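Workshop notebook - Daher leadership series, session two
August, entry begun 4:10 p.m.
Recorded by Lina Masri

Purpose of session: to help each participant write a personal vision statement and draw from it one commitment that can be kept within 60 days. Majdi Nassar led the first half. I led the second and kept these notes.

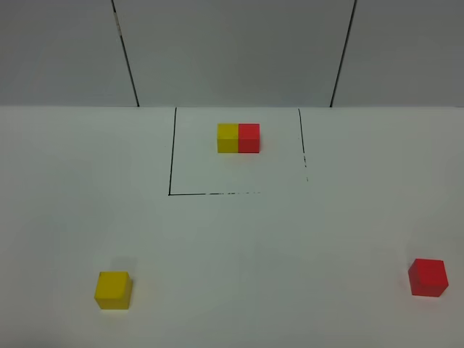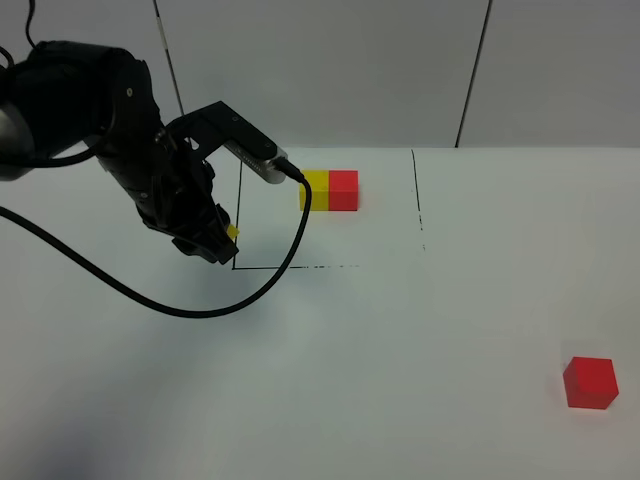

Opening exercise. Participants were asked to write, without stopping, a description of an ordinary working morning five years from now. The time allowed was 12 minutes. Several people asked whether the description had to be realistic. Majdi replied that it had to be specific, and that the question of realism would be taken up after the break. This answer was accepted, although it should be given in the written instructions next time.

Observations. The strongest statements named a place, a task and another person. The weakest were made up of general terms such as "growth" and "balance," and their authors had trouble reading them aloud. The Bitedia group wrote at greater length than the Prudside group but crossed out more. I do not yet know what to make of this.

Reading. Majdi used the short passage from the 1862 letter book, in which a mill owner sets down his hopes for the coming year and then lists what he is prepared to give up for them. The second list held the attention of the room. It is recommended that the passage be moved to the start of session three and that the first page be dropped, as the language is slow.

Commitments. Each participant wrote one sentence beginning "By the end of this period I will have." Sentences that began with "try to" were returned for revision. One participant objected that the rule was too strict for matters involving family. The objection is fair and remains open. M.N. prefers to keep the rule; I would allow an exception if the participant can state it in writing.

Timing. The second half was planned for 90 minutes and closed at 88. The partner discussion took most of this and the closing review was rushed.

To do before session three:
Revise instruction sheet (L.M.)
Send Gotden the new reading for printing (M.N.)
Ask each pair to set a date for a midpoint call
Find out whether the long tables can be turned to face each other

Added later: Majdi suggests that facilitators write their own commitments and read them first. Agreed. Mine is still in draft and has "try to" in it.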